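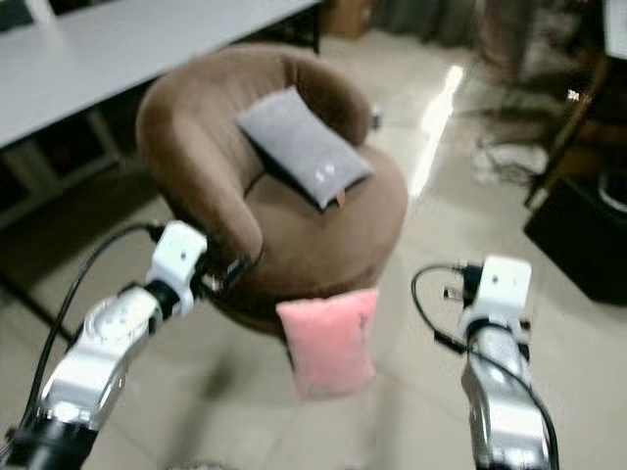

**Skorthorpe Home Furnishing Reuse Project — progress report to the Tradia Fund, second half-year**

Prepared by Leonor Bastos, project coordinator

This report covers the six months to the end of March. Spending is set out in the attached table and is within budget on every line except van hire, which I explain further down.

**Households helped**

We furnished 45 homes in the period. The target in the agreement was 40, so we are ahead, although the first two months were slow and most of the work fell between November and February. Referrals came from the housing office, the women's refuge and the settlement service. The refuge referrals tend to be urgent and we have kept one delivery slot a week free for them. It went unused twice.

In total 412 items went out the door. Beds and mattresses are still what people ask for first, followed by tables and something comfortable to sit on. We had more armchairs and tub chairs than we could place before Christmas and fewer than we needed after it. Cushions, lamps and curtains are easy to come by and we now take them only in good condition.

**Repairs and upholstery**

The workshop opened in October, a month later than planned, because the electrician found the old wiring would not carry the compressor. Hauwa Obi was appointed to run it three days a week. She came to us from a commercial upholsterer and has set up a simple ticket system, so every piece that comes in is marked keep, repair or strip for parts on the day it arrives. Before this, pieces could sit for weeks without anyone deciding.

16 people have started the basic upholstery course. Eleven finished it, three are partway through and two left, one for full-time work and one for health reasons. The course runs for eight mornings and covers webbing, foam, fixed covers and loose covers. Hauwa would like to add a ninth morning on buttoning and piping, as the current pace leaves no time for either. I support this and have costed it in the plan for next year.

Fabric has been our largest single materials cost. Rattanakul, who supply two of the hotels in the area, agreed to let us have their roll ends at a flat price per metre. The colours are mostly browns and greys, which suits us well enough — families can add their own colour, and plain covers are easier to match when one chair in a set has to be redone. Foam we still buy new. We looked at reusing foam from stripped pieces and decided against it on fire safety grounds.

**Safety labels**

At the last visit you asked how we deal with furniture that has lost its fire label. Our rule has not changed: upholstered pieces without a label are not passed on unless they have been fully recovered and refilled in the workshop with labelled materials. This rule cost us a good many sofas in the autumn. We now ask donors about labels on the phone, and wasted collections have dropped to one or two a month.

**Van and storage**

Van hire went over budget by $640. Our usual vehicle, rented from Sarkico, was off the road for 5 weeks with a gearbox fault and the replacement was dearer. Sarkico has since credited us for part of this, and the credit will show in the next period.

Storage is the problem I am most concerned about. The lease on the Skorthorpe unit ends in September and the owner has said the rent will rise. I have looked at two other sites. One is cheaper but has no loading door wide enough for a wardrobe. The other is suitable and would mean a longer drive for most deliveries. I will bring a recommendation to you by June.

**What did not go well**

- The evening repair sessions had poor attendance and we stopped them in January. People told us they could not get home by bus after 8 p.m.
- Follow-up calls were patchy. We reached just over half of the households, and we want to reach three-quarters.
- The online donation form lost photos sent from some phones. It was fixed in February, but we had to ring a number of donors back.

**Next six months**

We plan to furnish another 40 homes, run two more rounds of the upholstery course and settle the storage question. Hauwa will also trial a small range of recovered chairs for sale to the public, with the income going towards foam and fabric. We are not asking for any change to the grant amount. We do ask to move $1,200 from the publicity line to materials, and would appreciate a decision before the next fabric order goes in.

The spending table and the list of referral partners are attached.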